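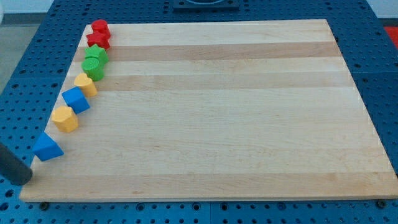 1/ PHONE CASE CLEAROUT THREAD. long one, mute me if you need to

2/ shop is moving in February so everything on the back shelves has to go. cases, chargers, screen film, ring grips, the lot. prices at the bottom of each post

3/ first up. Foder wallet cases. two card slots and a cash pocket, magnet flap. black, navy, and that mustard one people either love or hand straight back to me. $9 each

4/ Foder again, the slim ones, no flap. 76 left and most of them are for older phones so CHECK YOUR MODEL before you message. it's in settings, under "about". please

5/ got asked already: no I can't trim a case to fit. the camera hole is where the camera hole is

6/ Giststead clear cases. the good kind, stiff back, soft edge. they do go a bit yellow after a year or so in the sun, mine did, still use it. $5, or two for $8

7/ Giststead matte. same thing but frosted, hides fingerprints. only in large sizes now, the small went last week to one lady with a big family

8/ screen film. tempered glass, comes with the wipe and the dust sticker. I'll put it on for you free if you come in. if you do it at home, run the shower a few minutes first and do it in the bathroom, the steam pulls the dust down. works better then the kitchen table

9/ if you get a bubble leave it overnight. small ones mostly go. a bubble with a speck in it won't go, thats dust, lift that corner with tape and try again

10/ CHARGERS. Van Loon wall plugs, single and double port. double is the one to get, $12. cable not included, cables next post

11/ cables. short, medium, stupidly long. the long ones are braided and I've had one by the couch for ages with no trouble. the short ones are for power banks, don't buy one for the nightstand and then write me about it

12/ Inus ring grips, stick on. clean the case with alcohol first, press hard, then leave it alone till morning. do NOT stick on a silicone case, it'll fall off before you get to the car

13/ Inus car mounts, vent type only. round vents are hit and miss. bring the car by and we'll try one before you pay

14/ for anyone new here, the shop was Arvid Løken's before me. he fixed radios and then car phones and then whatever came in the door. building is from 1866 and the heating feels like it. wont miss that part

15/ Arvid still has first pick of the old stock so if you want anything with a belt clip you'll have to fight him for it. leather pouches, all of it, he's had his eye on those

16/ mixed box by the register, more than 900 bits in there. styluses, dust plugs, SIM pins, straps, charms. a dollar a handful. kids handful or grownup handful same price

17/ how to order: send me phone model, color, how many. NOT just "is it available". I'll answer in order, mornings mostly

18/ pickup at the shop, side door, ring twice. mailing is $4 flat inside the state, ask me for anywhere else. padded envelope, I pack them myself so they go out when they go out

19/ holds are 24 hours then it goes back on the shelf. sorry, got burned on that last time

20/ returns: wrong size because I messed up, I swap it. wrong size because you guessed, you get store credit. film thats been peeled stays yours

21/ prices good as of 11/22/24, going lower on whatever's left after new years but the colors will be junk by then so dont wait if you want the navy

22/ edit to 6, the two for $8 is clear ones only, matte is $6 each. typed to fast

23/ and the mustard wallets, someone just took all but one. last one, large. go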